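Grudar Laundry Handling Package
Set-up and Operation Guide
Section 7: Door Contact Faults and Safe Recovery
Revised August 28, 2024. Replaces the May issue of this section.

7.1 What this section covers

Read this section if the robot stops with one hand at the door of a washer or dryer and the console shows code 1623 (door contact not resolved). It also applies if you stopped the robot yourself because it was pressing on a door, pulling at a door that did not move, or holding a door open and going no further.

Code 1623 means the arm controller has felt a steady load at the hand that does not match the door step it is working on. The controller freezes the arm where it is and keeps holding torque on all joints. It does not back the hand away. Earlier software did back away, and at the Hutthorpe test apartment this pulled an open door past its stop and cracked the hinge cover. The retract move was taken out after that.

CAUTION: A robot showing code 1623 is still powered and still pushing. It may look idle. Do not put your hand between the gripper and the door, and do not lean on the door to free it.

CAUTION: On a stacked machine the upper door is at shoulder or head height. If the arm lets go, the door can swing toward your face. Stand on the hinge side, behind the line of the door, until step 8 of the recovery is done.

7.2 Where the fault happens

Almost all reports of code 1623 come from the upper door of stacked units. The lower door is reached with the arm lower and closer to the body, where the wrist has more travel left. At the upper door the arm is close to its full reach, and a small error in where the robot is standing turns into a large side load at the fingers.

There are two common cases.

Case A, door open. The robot has opened the upper door and is reaching around it. The open door is now between the head camera and the hand. Clear glass gives the camera very little to work with, and the controller can lose the door edge while the hand is still close to it.

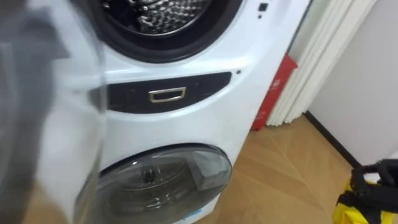 Figure 7-1. Case A seen from the head camera. The open glass door is at far left, with the gripper blurred behind it.

If the console view is like Figure 7-1, do not press Resume. The robot will plan its next move from the last door angle it was sure of, and that angle may be wrong by enough to drive the hand into the glass.

Case B, door closed. The hand reaches the upper door and meets the glass or the rim where it should have met the pull edge. The door does not move, the load builds up, and the arm freezes in contact.

Case B is nearly always a parking error. The robot has stopped too close, too far back, or turned a few degrees off square. Less often the cause is something stuck to the door. Shipping film, tape and labels all change how the glass reflects light, and film left on a new machine has been behind several faults that were first logged as bad calibration.

7.3 Before you start recovery

You need two people. One stays at the console with a hand on the stop button. The other works at the machine. Agree out loud who is doing which job. Do not swap partway through.

Check these points first:

Both people can see the robot's arms and feet, or can hear each other clearly if a wall is in the way.

The cables on the floor are not under the robot's feet or looped around a leg. A standing robot that shifts its weight onto a cable can lose its footing.

Laundry baskets, vacuum cleaners and anything else that can be moved are out of the area you will be walking through. Leave a basket where it is if moving it means reaching under the arm.

The washer or dryer is not running. If a cycle is in progress in the other drum, stop it at the machine and wait for the drum to come to rest.

The way to the room door and to any fire extinguisher is clear. Do not park the robot or the support frame in front of either one.
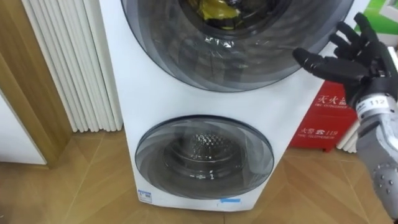
Once the area is ready, look at the hand from the side before anyone touches the console. Note which fingers are near the rim and whether any of them has gone behind it. A finger hooked behind a door rim will carry the whole door with it when the wrist turns, and the person at the console cannot always tell this from the camera view. Say what you see before going on to the steps below.

7.4 Recovery steps

1. At the console, press Hold. The status line changes from FAULT to HOLD. If it does not change, go to 7.5.

2. Attach the support frame strap to the lifting point on the robot's back. Take up the slack until the strap is straight. Do not lift the feet off the floor.

3. At the console, open the Arm page and select the arm that is in contact. Read the name of the arm back to your partner. "Left" and "right" always mean the robot's left and right.

4. Set the speed limit to 2 percent. The page will not accept a jog command at a higher limit while code 1623 is active.

5. Select Relax Wrist. Only the wrist joints go soft. The elbow and shoulder keep holding. Wait for the load reading to settle.

6. If no finger is behind the rim, jog the hand straight back from the door in short taps. Stop after each tap and let the person at the machine say whether the door is moving with it.

7. If a finger is behind the rim, open the hand first with Open Slow, then jog. Do not try to straighten a finger by hand. The finger joints are geared and will not turn from the outside without damage.

8. When there is a clear gap between the hand and the door, the person at the machine closes the door or pushes it fully open against its stop, and steps back.

9. Jog the arm down to the robot's side. Press Clear Fault. Wait 60 seconds with the strap still attached. If the code comes back in that time, there is a sensor problem and not a door problem. Go to Section 9.

10. Remove the strap only after the status line shows READY.

NOTE: Do not use the Home command in place of step 9. Home moves both arms together, and the second arm may be close to the machine on the side you cannot see.

7.5 If Hold does not work

Press the red stop button on the console. This removes power from the arms and the legs. The robot will sink, and the arm that is in contact will drop.

CAUTION: A robot that loses leg power without a strap attached will fall. Clear the area first if there is time. If someone is trapped or about to be hurt, press stop at once and let the robot fall.

After an emergency stop, do not restart at the machine. Move the robot away on the support frame, check the fingers, the wrist cover and the cable run along the arm for damage, and restart it in open floor space.

7.6 Finding the cause

Do this before you run another door task. Clearing the code and trying again from the same spot will nearly always give the same result, and each attempt loads the wrist again.

1. Put the robot back where it was parked when the fault came up. The log records this as the stance point.

2. With the strap attached and the speed limit still at 2 percent, run Reach Test on the upper door. The arm goes to the contact point and stops there.

3. Have one person watch from the side. The view you want takes in the feet, the torso and the hand together. A phone on a shelf or a camera on a stand is good enough.

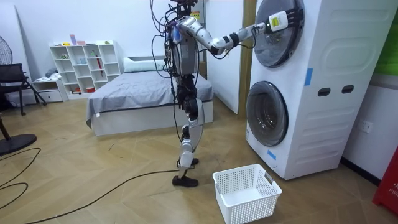
Figure 7-2. Contact at the upper door, side view. The raised arm is extended almost level, with the gripper against the door glass.

4. Compare the height of the hand with the pull edge of the door. If the height is right but the hand is off to one side, the stance is turned. Correct it on the Stance page and run the test again.

5. If the arm is close to straight, the robot is parked too far back. Bring the stance point forward in small steps. Leave room for the door to swing past the torso.

6. If stance and height are both good, look at the door. Peel off any film. Marker tape may stay on the casing, but it should not cross the edge of the door or sit on the glass.

7. Run Reach Test until the hand arrives at the pull edge without a load warning. Then run one full open and close with the drum empty before you put any laundry in.

Mafalda Cardoso at the Quintana support desk asks that the load trace be saved for every 1623 fault, including the ones you solve yourself. Open the Log page and choose Save Trace before the robot is powered off. The trace buffer holds the last 2000 samples and is lost at shutdown. Add a line saying which door it was, whether it was open or closed, and whether the floor cables had been moved.

7.7 Wrist check after a fault

A single fault at low load does no harm. After any emergency stop, or if the load reading went into the red band, check the wrist before the next session:

Power down and wait for the fan to stop.

Turn the wrist gently by hand in both directions. It should feel even. A click or a tight spot means the gear cover must come off for inspection.

Look at the cable where it passes each arm joint. The jacket should be smooth, with slack at the elbow.

Check that the finger screws are tight. Use the driver supplied in the Bravent tool roll — a power driver will strip them.

If the wrist fails any of these checks, tag the arm out of service on the console and use the other arm only for tasks below waist height. Door tasks stay locked until the tag is removed by someone with a service login.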